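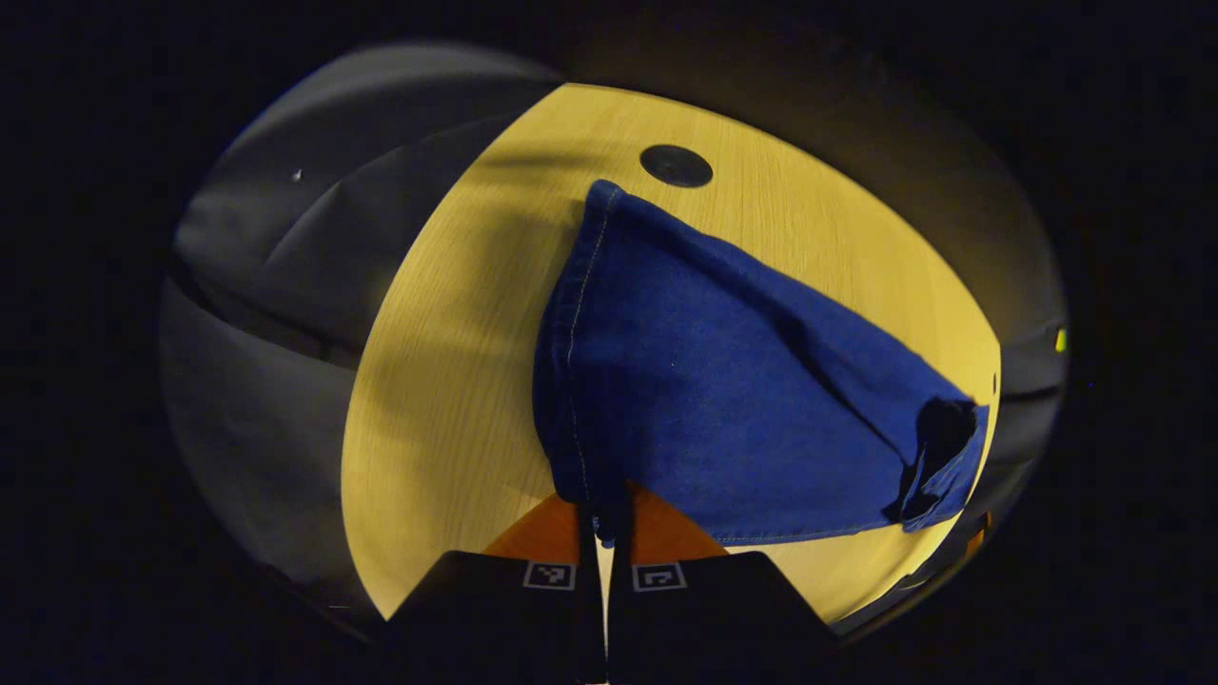
Folding week with the hand-held grippers

We've been putting the two hand-held grippers, Una and Dunon, through the same job this week, and I can't remember a more enjoyable bit of testing! The job is denim. It's heavy, it creases where it likes, and a folded leg can slide open just when you think you have it.

Vignesh Namboodiri set up the comparison: 31 folds with each tool, same table, same lights. Una has the softer squeeze and is lovely on a single layer. Dunon bites harder, and on thick seams I'd pick it every time - the topstitching gives it something to hold on to. Both carry a square marker on each finger, so we can read the opening straight from the wide-angle video, and that part has been a treat to work with.

The lens still goes dark toward the corners, so keep the cloth near the middle of the table if you're taking a turn. We also lost 2 runs to a loose cable on the Dzene controller (now taped down).

The whole cloth set has passed 3,022 clips. Towels are next, then the Senness arm gets its try at the same folds in April. Come by and have a go - a session takes over six minutes, mostly spent refolding.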